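Chapter 3
Members, Boards and Accountability in Farmer Co-operatives

3.1 Introduction

A farmer co-operative is owned by the people who supply it. Its members deliver milk, grain or livestock, receive a price for what they deliver, and hold shares in the business that buys it. A poor trading year therefore reaches the same household twice, once through the price paid and again through the value of the shares.

This chapter considers how members may call their directors to account. It deals with the election of directors, the conduct of general meetings and the disclosure of information. The treatment of retained earnings is left to a later chapter.
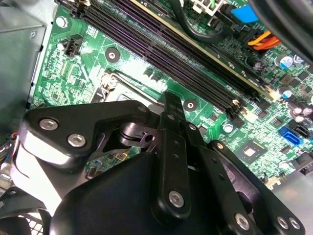

Figure 3.1 A green motherboard and black gripper plates fastened with silver bolts.

3.2 The case of Stevby

Stevby is a dairy co-operative whose rules provide for a board of 16 directors, elected by ward. In January its board reported a loss on Lultano, a cheese plant bought with borrowed money. Members had approved the purchase at a general meeting, but the papers sent to them gave no estimate of the cost of repairs.

Under the rules, a special meeting must be called when 20 per cent of members request one in writing. The request was made and the meeting was held at Trurnuvgate. A motion to remove the chair was lost. A second motion, requiring an independent valuation before any further purchase, was carried.

The case raises a question to which the chapter returns in section 3.4: how far members who have voted for a decision may later hold the board responsible for its results.
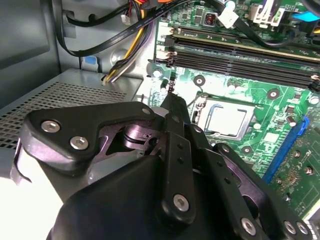

Ilgın Sönmez takes the view that the vote at Stevby settled very little. Members, she argues, can only approve what is put before them, and a board that leaves out a known cost must answer for the omission whatever the count in the hall.

3.3 Terms used in this chapter

Supplying member: a shareholder who delivered produce during the current season.

Dry shareholder: a shareholder who has ceased to supply but has not yet given up the shares.

Ward: a district whose supplying members elect one or more directors.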